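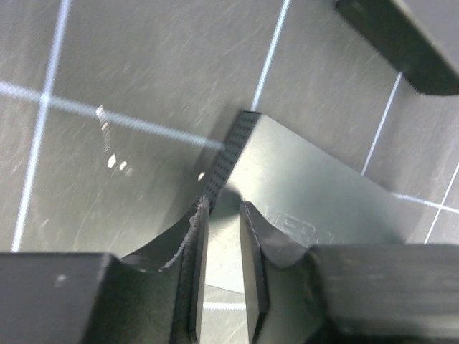

Tracking follow-up calls, month four

Search this blog... Go

In March I started logging every follow-up call I made after a first sales meeting. The sheet has four columns: date of meeting, date of call, length in minutes, result. It now has 120 rows.

Of those, 23 led to a signed order. Most of the 23 were called within two working days. The slow ones went cold, with one exception, Gadus, which signed after three weeks when their purchasing manager came back from leave.

Call length had little effect. I had assumed longer calls meant more interest. Several of the longest went to people who wanted to talk through a budget they did not control.

Elvia Carrillo read the sheet and pointed out that I had no column for who ended the call. I added one in June. There are too few rows with it filled in to say anything yet.

Two changes I have made to my week:

- Calls go in the calendar before I leave the meeting, with the other person's agreement on the time.
- No calls after 4 p.m. My notes from those are poor, and I had to redo two quotes for Pirent as a result.

Chibuzor Ajayi keeps a similar log at Grandari and uses a five-point score for each lead. I tried the score for two weeks and dropped it. I gave nearly everyone a four.

The next review is at 200 rows. I will post the blank sheet once I have fixed the date formula, which still counts Saturdays as working days.

Recent posts
Quoting a price by phone
What I keep in a client file
Eze: notes on a lost account
Mileage records, second attempt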